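Gadness Oral History Project
Interim report to the Joseph Fund
Sep 11, 2019
Prepared by Nives Testa, project lead

Purpose of the grant

The grant supports recording, cataloging and public release of interviews with people who worked in country music in the Grimiddale area: singers, session players, dance hall owners, radio staff and the family members who traveled with them. The approved plan has four work packages: interviews, transfer of older tapes, catalog, and public access. This report covers the second reporting period and follows the order of the plan.

1. Interviews

The target for the full grant is 54 interviews. Recording is on schedule. Most sessions ran longer than the 90-minute slot in the plan, mainly where two band members were interviewed together. Joint sessions are slower to transcribe and will be scheduled only on request from now on.

Coverage is uneven. Steel guitar and fiddle players are well represented. Female vocalists from the early dance hall period are not, and neither are songwriters who sold their work outright and do not appear on any label. Names in both groups have been collected from union cards and show posters, and letters have gone out. Replies are still coming in.

Each person interviewed signs a release form. Three people asked for parts of their interview to be closed during their lifetime. The form had no space for this, so a second page was added and sent to earlier participants as well.

2. Tape transfer

The collection received from the former Grimiddale station holds 268 reels, mostly live Saturday-show broadcasts and advertising spots. Transfer is done at 24-bit, 96 kHz, with one playback pass per side and no noise reduction on the preservation file. A separate listening copy is made at a lower rate.

Of these, 200 reels have been transferred. The rest are in two groups. The first is acetate stock with brittle splices, and these need new leader and splicing tape before playback. The second is a set of 20 reels with sticky binder, which will be sent to an outside lab for heat treatment. The quote received is within the budget line for contract services.

Azimuth drift on the older playback deck caused a loss of high frequencies on one batch. The deck was realigned and the batch was run again. Alignment is now checked at the start of each work session with a calibration tape, and the reading is written on the transfer sheet.

3. Catalog

Records are kept in Rindex. Each one carries performer, song title, place, date of recording, tape speed, condition and rights status. Song titles remain the hardest field. Announcers often gave a first line in place of the title, and several local bands performed the same standards under names of their own. The rule adopted is to enter the title as spoken, with the standard title in a second field where it can be confirmed.

Performer names are checked against the union list. Where a band changed its lineup but kept its name, a new entry is opened for each lineup that can be dated. 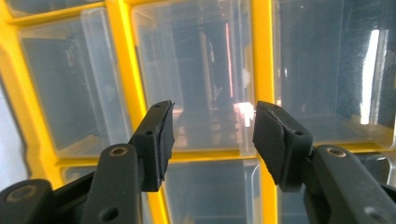

4. Public access

The listening page is built and is being tested with a small set of clips. Each clip is limited to spoken material or to songs with cleared rights. Clearance is the slowest part of this package. Two publishers have agreed to streaming without download. One has asked for a fee per song, and that request is under discussion.

The printed guide to the collection has moved back one step in the plan, to follow the catalog review. This does not change the end date of the grant.

5. Budget

Spending is within the approved total. Transcription is over its line because of the longer sessions, and travel is under. We request permission to move the unused travel money to transcription. A signed request form is attached.

6. Next period

Finish the playable reels and ship the sticky reels to the lab.
Record the first interviews with songwriters.
Complete the catalog review for the live broadcasts.
Open the listening page in November, with the cleared clips only.

Questions on the transfer log or the budget table may be sent to the project office in Gadness.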